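Tarnomley open sheet-metal bin - long-term review
Reviewed by Zarmeena Rajput, February 21, 2018

The Tarnomley is a shallow rectangular bin with sloping sides, sold for sorting and holding small parts. Mine came through Kiani at 96 pounds, delivered flat on a pallet with no fixings in the box. It replaced a plastic tray that had bowed under load.

The slope of the walls is the main point in its favour. Small items slide down to the bottom and can be reached without scraping knuckles. The front wall is low, and the raised panel along the rear gives a flat ledge above the back wall.

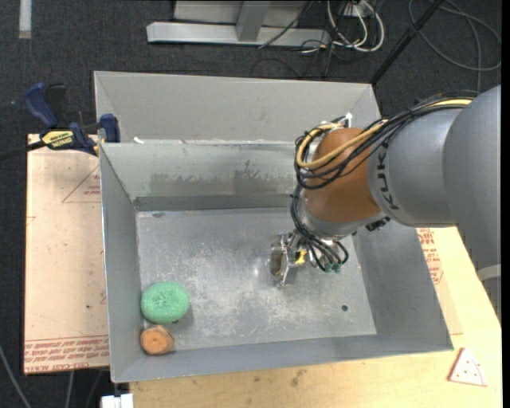 Two small items in the front-left corner, with the hole in the bottom over to the right.

Finish is average. The bottom marks easily: whitish scuffs and fine scratches are plain to see, and the back wall has a blotchy stain across the middle. I tried washing-up liquid, then a citrus degreaser left on for 15 minutes. Neither made much difference to mine. The raised panel is smoother and wipes down well.

The round hole needs thought if you store washers or pins. Kiani sells a rubber plug for it, listed separately, and it should be in the price. Light is the other complaint - bare metal throws glints, and small shiny parts are hard to pick out. Coloured items such as a mint-green scrubber are no trouble.

Rated load is up to 700 N, spread evenly. I have not tested that figure.

Score: 7 out of 10. The Inex version has a painted bottom, but its walls are steeper.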